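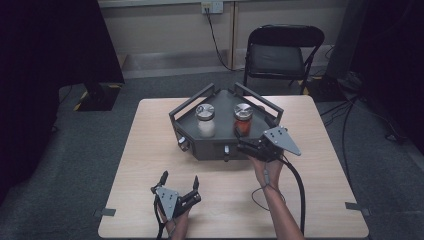 Shelf Life and Storage: Frequently Asked Questions

Boswood Preserving Supply, technical help pages. Last revised May 18, 2021.

Which jars can be used for water bath canning?
Use jars made for home canning, with a smooth, undamaged rim. Jars from store-bought sauces are made for a single commercial fill, and the glass may be thinner. They are suitable for dry goods and for refrigerator storage.

How much headspace should I leave?
Follow the tested recipe. Jams and jellies generally call for 1/4 inch, fruit and tomatoes for 1/2 inch. Too little headspace can push food under the lid and prevent a seal. Too much can leave air in the jar and discolor the top layer.

Can I reuse lids?
Flat metal lids are single use for canning. The sealing compound takes the shape of the rim the first time and will not seal dependably again. Screw bands can be reused until they rust or bend. Used flat lids are fine for jars kept in the refrigerator.

How tight should the band be?
Fingertip tight. Air has to escape during processing. A band forced down hard can cause the lid to buckle.

How do I check the seal?
Let the jars stand undisturbed for 12 to 24 hours, then remove the band and press the center of the lid. It should be curved slightly down and should not move. Lift the jar an inch or so by the edges of the lid, over a folded towel. A sealed lid will hold the weight.

One jar did not seal. Is it wasted?
No. Refrigerate it and use it first, or reprocess within 24 hours with a new lid and the full processing time. Texture will suffer on the second pass, particularly with whole fruit.

Do I need to adjust for altitude?
Yes, above 1,000 feet. Water boils at a lower temperature as elevation increases, so water bath times go up. For pressure canning, the pressure goes up and the time stays the same. Use the table printed with your recipe.

Where should sealed jars be kept?
In a dark, dry place between 50 and 70 degrees F. Remove the bands, wipe the jars and label each one with contents and date. Do not stack jars directly on top of each other. The weight can disturb a seal, or hide one that has failed.

How long will they keep?
Plan to use home-canned food within a year for best quality. Color and flavor fade after that.

Why did my fruit float?
Raw-packed fruit holds air and is lighter than heavy syrup. Use a hot pack or a lighter syrup. Floating fruit in a sealed jar is safe to eat.

Is cloudy brine a problem?
It may come from table salt, hard water or starch. It may also be a sign of spoilage. If the jar is unsealed, spurts on opening or smells off, discard the contents without tasting.

Do you sell replacement bands singly?
No. Bands are sold in boxes of 12, regular or wide mouth. The Darnero range uses the wide mouth size.

Who answers technical questions?
Write to Veronika Prantl at the Boswood help desk. Include the recipe source, jar size, processing time and your elevation. Replies take up to 7 days, longer in June.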